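Do I really need a cover on my work table, and how do I keep cords from dragging stuff off it?

Posted by Dremby
Jan 10, 2025

I use a light wood table for bench work, mostly small things with cords on them. A friend swears by laying a big sheet of white paper or board over the top so you can see what you drop. I'm not convinced. Seems to me paper slides around, gets torn up in a week, and you end up buying more of it forever. The stores are happy to sell you a "bench mat" for $80, and I'm not convinced by that either.

The other problem is cords. Every tool I pick up has a cable trailing behind it, and the cable always wants to go over the edge and take something with it. The outlet is on the wall past the far end of the table, so anything that plugs in there has to cross the whole work area or hang down and loop on the floor. The floor is carpet, if that matters. Is any of the cord management stuff worth the money, or is it all plastic clips that fall off by July?

Makent

Cover the table. I didn't believe in it either until I spent most of an evening on the carpet looking for a screw. On a white surface a speck shows up right away. On wood grain it doesn't.

You don't need the $80 mat. I've used both plain paper and white foam board, and the board wins because it stays flat and you can wipe it. Paper is fine if you tape the corners. Don't bother covering every inch. I leave a bare strip of tabletop at the far side and it has never mattered.

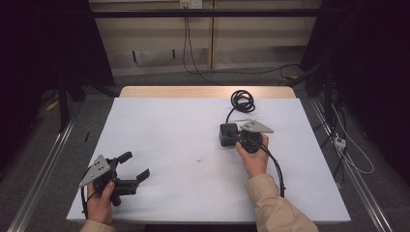
White cover, bare wood along the far edge, cables running across the work area.

As for cords, coiled ones are better than straight ones on a table, up to a point. They pull back when you let go, so there's less slack lying around. But they also tug, and if the tool is light it will creep toward the plug while your hands are busy. A straight cable lies quieter but you have to give it somewhere to go. I run mine off to the side, away from my sleeves. I've tried the stick-on clips — 10 in a pack — and 3 were still attached after the first month. Save your money.

Ratree Boonchu

I'd push back on the white board. Under a bright lamp it glares, and after a couple of hours my eyes are done. Light gray is easier to live with and you can still see most of what you drop. Not black screws on black foam, obviously, but who buys black foam.

On the outlet, I wouldn't pay for any gadget until you've tried mounting a power strip low on the side where your working hand is. Mine took 12 minutes and two screws. Then only one cord has to reach the wall, and you can send it around the table and not over it. Check where you walk first. A loop of cord on carpet looks harmless and it will still catch a foot.

And if there's a power adapter in the middle of a cable, don't let it dangle off the edge. Those blocks are heavy enough to pull the whole thing down. Set it on the table even if it's in the way.

Omau

just use a bedsheet, works for me

Comments (4)

Dremby: A bedsheet? Every loose thread would grab the parts. I'll try the foam board since it's cheap, but I expect to be back here complaining.

Tekin: Agree on the clips. Never had a set that stuck to bare wood. Velcro straps around the table leg have held up okay.

Omau: its a flat sheet not a fuzzy one

Ratree Boonchu: Velcro is fine for the leg. It does nothing for the last two feet of cord, and that's the part that knocks things over.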